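2024-03-22 진행 보고

안녕하세요. 지난 11월 보고 이후 소식이 좀 뜸했습니다. 그동안 휴대형 그리퍼 한 조를 어떻게 손보고 관리해 왔는지 정리해서 보내 드립니다. 글이 조금 길어질 것 같은데, 중간에 장비가 멈춘 기간도 있었고 그 사정을 빼고 쓰자니 숫자만 덩그러니 남을 것 같아 차근차근 적어 보겠습니다. 늘 느긋하게 기다려 주셔서 고맙습니다.

## 현재 상태

좌우 그리퍼 모두 정상 가동 중입니다. 이번 기간에 누적된 시연 기록은 3,592건이고, 이 가운데 화장실 용품을 다루는 작업이 Prillwood 과제의 몫입니다. 휴지를 집고, 옮기고, 제자리에 세워 두는 동작이 중심입니다. 사람이 양손에 그리퍼를 쥐고 직접 작업하는 방식이라, 장비 상태가 조금만 흐트러져도 그날 기록 전체의 품질이 같이 내려갑니다. 그래서 이번 기간에는 새 작업을 늘리는 것보다 장비를 안정시키는 데 시간을 더 썼습니다.

## 손가락 링크 유격

가장 오래 붙들고 있었던 문제입니다. 1월 말부터 오른쪽 그리퍼가 물체를 다 쥐었는데도 기록상으로는 덜 닫힌 것으로 나오는 일이 잦았습니다. 처음에는 센서 영점을 의심해서 며칠 동안 영점만 다시 잡았는데, 아침에는 괜찮다가 오후가 되면 또 어긋나더군요. 결국 분해해 보니 안쪽 링크의 핀 구멍이 늘어나 있었습니다. Stilden에서 새 링크를 받아 양쪽을 모두 교체했고, 왼쪽은 아직 멀쩡했지만 마모 정도가 서로 다르면 나중에 비교하기가 번거로워 같은 날 함께 바꾸었습니다.

교체한 뒤에는 부드러운 물체부터 다시 시험했습니다. 두루마리 휴지는 세게 쥐면 심이 찌그러지고 약하게 쥐면 미끄러져서, 닫힘 값을 확인하기에 꽤 좋은 물건입니다. 시험은 변기와 배관 부품이 모여 있는 자리에서 했습니다. 책상 위에서 맞춘 값이 좁은 곳에서도 그대로 통하는지 궁금했거든요. 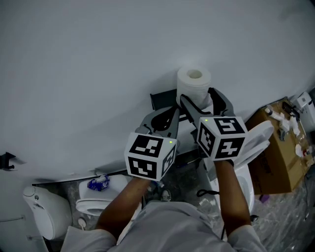

몸을 숙이고 팔을 앞으로 뻗은 자세에서는 손목이 꺾이는 각도가 책상 작업과 꽤 다릅니다. 이 자세에서 닫힘 값을 따로 재 보았더니 책상에서 잰 값과의 차이가 허용 범위 안에 들어왔고, 그래서 자세별 보정표를 따로 만들려던 계획은 접었습니다. 덕분에 일이 하나 줄었습니다. 다만 팔을 길게 뻗은 채로 오래 작업하면 쥐는 힘이 점점 약해진다는 의견이 있어서, 연속 작업 시간을 조금 짧게 끊고 있습니다.

## 마커 큐브와 고정부

손목에 달린 마커 큐브는 위치 추적의 기준이 되는 부품이라 매일 아침 가장 먼저 살핍니다. 이번 기간에 왼쪽 큐브의 고정 나사가 풀린 일이 3번 있었습니다. 다행히 모두 작업 시작 전에 발견했고, 기록을 버린 일은 없습니다. 나사 고정제를 바르고 와셔를 Cedholm 제품으로 바꾼 뒤로는 아직 풀린 적이 없습니다.

마커 면은 손때가 묻으면 인식률이 떨어집니다. 알코올로 닦으면 인쇄가 조금씩 번지는 것 같아, 지금은 마른 천으로만 닦고 있습니다. 인쇄 면을 통째로 갈아 끼울 수 있는 큐브를 시제품으로 만들어 보고 있는데, 모서리 맞춤이 아직 마음에 들지 않습니다. 다음 보고 때는 쓸 만한 물건을 보여 드릴 수 있으면 좋겠습니다.

## 가동 중단과 예산

장비가 완전히 멈춘 날은 모두 9일입니다. 대부분은 링크 부품을 기다린 시간이고, 나머지는 Van den Broek 쪽 충전기 교환이 늦어진 탓입니다. 예비 부품을 미리 사 두지 않은 것은 저희 실수였습니다. 이번에 링크와 핀을 합쳐 13개를 예비로 주문했고, 비용은 소모품 항목에서 처리했습니다. 추가 예산은 요청드리지 않아도 될 것 같습니다.

## 다음 기간에 할 일

- 교체형 마커 큐브의 모서리 맞춤 개선
- 링크 핀 구멍 마모 측정을 월간 점검표에 추가
- 오른쪽 그리퍼 손가락 끝 패드의 재질 비교
- 아침 점검 절차를 한 장으로 줄여 장비함에 부착

패드 재질은 후보가 둘로 좁혀졌는데, 하나는 잘 잡히는 대신 먼지가 너무 잘 붙습니다. 며칠 더 써 보고 정하겠습니다. 직접 보고 싶으시면 오전에 들러 주시는 편이 좋습니다. 점검부터 첫 작업까지 이어서 보실 수 있습니다.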